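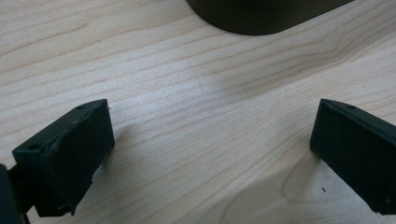

The shared workshop in Plemport says it will have a robot that can clear a bench by the end of December. For now it has a gripper that a person has to hold. The thing is called Marnel, it has been taking up most of the electronics corner since summer, and if you go by the project page it is close to done. Go by the hardware and you might give it longer. The left finger has a rough, chipped edge on its lower side, with lighter flecks where the black material looks scuffed, while the right one looks a good deal cleaner. A gripper depends on two faces meeting squarely, and this pair doesn't look as if it has aged at the same speed.

The idea is simple enough and it isn't the workshop's own. You carry the gripper around, pick things up with it, and record what you do. Later a program is supposed to learn from the recordings and drive the same fingers on the end of an arm. The builders like this because it puts off buying the arm. Readers may notice that it also puts off finding out if any of it works.

The parts bill so far is $577, according to the spreadsheet taped up next to the printer. That covers two motors, a camera, a small computer, bearings, screws and filament. It leaves out the arm. It also leaves out the failed prints, which went into a bin and weren't weighed, and the hours, which went into nothing at all. When Marnel was pitched to members in the spring the word on the flyer was "affordable," and the flyer is still on the door.

The arm is meant to come from Flemar, a small firm that sells them in kit form. The workshop put its name on the waiting list in the summer and was told fall. It's now been told winter. Flemar's order page currently shows the kit as "shipping soon," the same words it showed when the order went in. An email from this site asking for a date got an automatic reply with a link to the order page.

Builders at Sunday's open bench said the delay doesn't matter much, as there are plenty of recordings still to make. There is something to this. The target is 75 recordings of each task, a figure picked by the group after some reading and a long argument. For the first task, moving a block from one side of the table to the other, they are almost there. For the other jobs on the list, which include putting screws back in their trays and hanging up a tape measure, they haven't begun.

What the block recordings have shown so far is mostly that people are good at moving blocks. A person holding the gripper tilts a wrist, backs off, comes in again a little lower, and doesn't notice having done it. An arm bolted to a bench has to get every one of those moves from somewhere. Asked what happens when the program sees a block it hasn't met before, one builder said that was "a data question." Another said it was a lighting question. They were both at the same bench.

The software is a free package called Aoun. It was chosen because a member had used it before, though for a wheeled robot and on a different computer. It installed on the third try. Since then it has been trained twice on the block recordings and tested on recordings held back for the purpose, and the group reports that its guesses "track well." Nice to hear. Guessing what a hand did next in a recording is a different job from doing it, and the second job can't be tried until something turns up in a box from Flemar.

The fingers are a sorer subject. They have been printed over and over, each time a bit thicker or with the screw holes moved, and it's not always clear which version is on the gripper during a given recording session. The notebook says version 6 for most of the fall. The file folder goes up to 9. Some early sessions list no version at all. If the program is learning from pictures that include its own fingers, and it is, then a change of finger partway through is a change of subject matter. The group's answer is that small differences make the program sturdier. That may be right. It's also what you'd say if you had lost track.

Then there's wear. Plastic fingers get dragged over a tabletop and pressed on things many times an evening. Members say a new one takes a few hours to print and costs pocket change, so they swap it when it gets bad. No rule says how bad. A rubber pad glued to the inner face was tried in September and came off. A softer filament was tried next and bent. The current plan, written on the whiteboard and circled, is "sand edges?"

None of this would be worth an item if the workshop had kept it to the whiteboard. Hobby builds run late, that's half of what they're for, and the group working on this one has picked up real skills along the way. The camera mount is a tidy piece of work. So is the trigger, which closes both fingers together and springs back without sticking, something the first three designs couldn't manage. A member who had never soldered before this year did all the wiring. But Marnel was put to the members as a machine that would earn its bench space, and the bench space is not trivial in a room where the band saw has to be moved to open the back door.

The pitch, for those who missed it, was that a robot would tidy the shared benches at night so that people wouldn't have to. The tidying problem is real. On most evenings the last person out spends some time putting away what other people left. There's a cheaper fix for that, involving a sign and a shelf, and it was voted on the same night as the robot. The robot won. The shelf has not been built either.

The benches themselves have been touched by the project in one way that regular users have complained about. During recording sessions the pale-topped table is kept clear for the gripper, and anyone wanting to glue up or clamp something has to wait. Sessions were supposed to run 30 minutes. Users say they run until whoever is holding the gripper gets tired, and the sign-up sheet seems to bear them out, with one name crossed off the slot after a session and "sorry" written beside it.

The group says a demonstration will go ahead in December with or without the arm. Without it, the plan is to show the gripper in a person's hand on one screen and the program's guesses on the other. Members will be invited to watch a block being moved, by a person, while a computer agrees with them. It should at least go smoothly.

A request for another round of parts money is expected before then. The draft on the workshop's board asks for a second camera, better lights and "misc.," with no total filled in. It doesn't mention a fixed finger version or a way of checking when one is worn out, and those would be a better place to put the cash. Members who want to comment can do so at the next open bench, Sunday at noon, or write on the draft itself. A pen is attached.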